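About Serkico

We are a small knitwear mending and resale shop, and if you have found your way to this page you probably have a sweater in a drawer somewhere that you can't quite bring yourself to wear or to give away. We know that sweater well. We have met hundreds of its cousins.

Serkico was started by Diễm Chu, who learned to darn from her aunt at 16 and has hardly put the needle down since then (she mends on trains, in waiting rooms and once all the way through a cousin's wedding rehearsal). For the first years it was only Diễm, a lamp and a spare bedroom. People left bags on the porch with a note pinned to the handles, and she mended whatever was in them and called when it was ready. Duyên Tăng joined when the bags began to block the front door. She looks after the resale side, answers nearly all of your emails and has a very good eye for buttons.

We take in wool, cotton and blends, plain or fancy. Plain is quick work. Fancy is what we like best, though, and we have a real soft spot for winter sweaters with something going on across the chest - sequins, patches, embroidery, little figures in bright thread. They are the ones that get sent away from other places, as hand stitching around sequins is slow and there is no hurrying it. 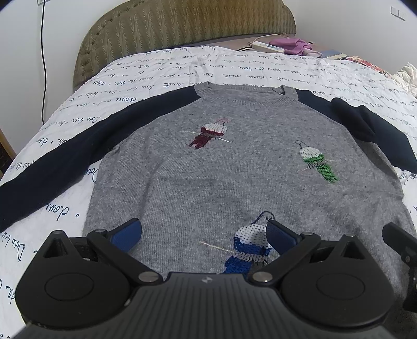
Gray ribbed knit with navy raglan sleeves, and sequined motifs in red, green and blue.

Every piece gets laid out flat before anything else happens to it. A bed is wonderful for this, much better than a table, because you can spread both sleeves out wide and walk around to the other side. We go over the collar first, then the underarms and cuffs, then any trimming, and we write it all down on a card that stays with the sweater until it goes home. If we think a repair isn't worth your money we will tell you so, and you can have the sweater back as it came.

Simple mends start at $18. A full going-over, with the trimming checked and secured by hand, is $55, and that includes a gentle wash and folding in tissue. December is our busiest month by a long way, so if you want something back in time for a family party, please send it early in the fall!

The resale rail changes all the time. Some of it comes from customers who have outgrown things, and some from Plevel, the children's and family clothing exchange down the street, who kindly pass along any knitwear that needs more care than they have time to give. Everything on the rail has been through the same checks as the mending, and there is a mirror by the window and a chair for whoever came along with you.

We're open from 10 in the morning, and there is usually tea.

Serkico Knitwear Mending & Resale | 83 Felent Street | Contact us | © Serkico, all rights reserved | Back to top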